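Notebook > Lepik > Table clearing > October

Morning, 9:20

Second apartment kitchen. Tablecloth stays on for this set. The first apartment had a bare table and the early policy learned to look for plate edges against plain wood, so the plan for October is patterned cloths wherever the host has one. Target for this site is 400 good episodes over 3 days. Task text is "clear the plates and bowl from the table," two-handed, both grippers starting open.

Charged all the Ovik packs overnight. One of them read 40 percent this morning after a full night on the dock, same pack as last time I think. Put tape on it. Left gripper needed its width calibration done twice before the closed reading came back to zero. Right one was fine first try.

Mapping pass: slow loop of the table, then up to the counter and back. Keep the window out of view for as much of it as possible. Tracking dropped once when I swung past the glass too fast, redid the pass and it held.
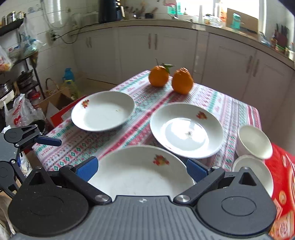
Grasp rule for plates, so we all do it the same way: one pad under the rim, one over, come in low and level with the cloth. If you come in steep, the lower finger pushes the fabric into a fold and the plate rides up on it. A fold is OK to keep if you recover within the same episode. Don't stop and smooth the cloth by hand in the middle of a take. Smooth it between takes, or leave it for a few and write that down.

Glare on the glazed plates is going to vary through the day. I am not closing anything to fix it. We want morning and afternoon both, tagged in the Jostero session sheet under "light."

Crumbs: leave them. Last site we wiped everything between takes and the test runs later went badly on dirty plates.

11:45

First 40 done. Threw out 3. Two were lost tracking near the end of the episode, one was me starting before the recorder beeped. The saucer is the slow part. It sits so low that the pad skids over the rim, and most of my time goes into that one grasp. Tried sliding it to the table edge first and picking it from there, much easier. Need to decide if we allow both ways. My vote is pick one for this site - mixing them gave us the hesitating behavior on Clomodum and it took weeks to find out why.

Oranges are distractors. Move them between takes but never pick them up during one.

After lunch

Slide-to-edge for the saucer, agreed. The straight-pick episodes from this morning get the tag "saucer_direct" so they can be filtered. Another 40 before the battery swap.

Finger pads: right pair is picking up lint from the cloth. Wipe every battery change. Check the screws on the jaws at the same time.

To do tonight
- upload before packing up, the drive is nearly full
- retire the taped battery
- ask for a second saucer in a different size
- update the grasp note in the Lepik folder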